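Two arms packing plastic fruit in zip bags, one arm stops with overload fault when the other pulls. What to check?

Posted in: Robot arms and grippers
Tags: two arms, overload, cable, zip bags

Stadel_bench

Hello everybody. I am working with a pair of small arms which put play fruit from a basket into clear zip bags. The bags are the kind with white dots. One gripper should hold the bag and the other takes the fruit. We use the Ovano control software, and one run is 36 bags.

Since September I have the following trouble. When both grippers have the same bag, the right arm sometimes goes into overload fault and its motors go limp. The arm then falls down on the mat. Two times it fell on the basket edge. The left arm does not know about this and continues to pull. It happened in bag 23 yesterday, and this morning already in bag 2. The log says only "joint 4 load over limit", and I can not see what was the load before.

I already changed the speed to slower, and it did not help. I am adding pictures of the cell, so you can see the bags and how the cables go.
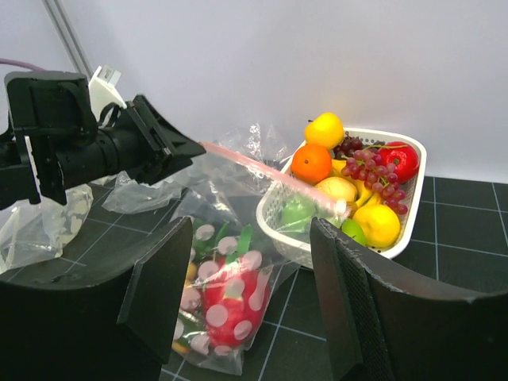
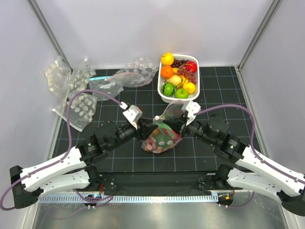
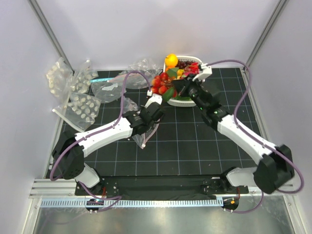 What should I check first? And is it safe that I catch the falling arm with my hand? I did it once, and my finger was pinched a little.

hartley_tinkers

Please do not catch it. A limp arm is not heavy, but the other arm still has power and it does not know your hand is there. Put the stop button where you reach it without leaning over the mat, and make one fault stop both arms. In your software there should be a setting for a shared stop. If there is none, you can wire both supplies through one relay, but ask somebody who knows your power supplies before you do it.

For the fault itself, I think your two arms are fighting. The film does not stretch much when it is pulled straight. If both arms hold their position stiffly, a very small error becomes a big force, and going slower does not change this. Try these things in this order:

Let one arm be the leader. The other one should hold with low stiffness while they share a bag.

Look at the purple cables. They make quite big loops. Move each arm by hand with the power off, to the farthest point it must reach, and see if the cable becomes tight at the wrist or catches on the elbow. A tight cable is also a load for the joint.

Write the load of joint 4 to a file every 2 seconds, or faster if your software allows it. If it climbs slowly during the run, I would suspect heat or the cable. If it jumps only when both grippers are closed on the bag, it is the pulling.

Also take the spare bags farther away from where the grippers work. I had a finger close on two bags at once, and the second one was under the basket.

mr_plum_robotics

same problem here with Zarby arms, i just set the limit to 2000 and no more faults. easy

hartley_tinkers

I would not do this. The limit is protecting the gears and also the person. If you raise it, the fault message goes away but the force stays there.

Stadel_bench

Thank you for the answers. I made the left arm the leader and made the right one softer, and I finished one full run without a fault. The cable of the right arm was also tight when it goes to the far corner, so I opened one clip and gave it more length. I left the limit like before. The shared stop I did not find yet in the menu, so for now I keep my hands out and the button is at the front of the table. If somebody knows the name of this setting in Ovano, please write it here.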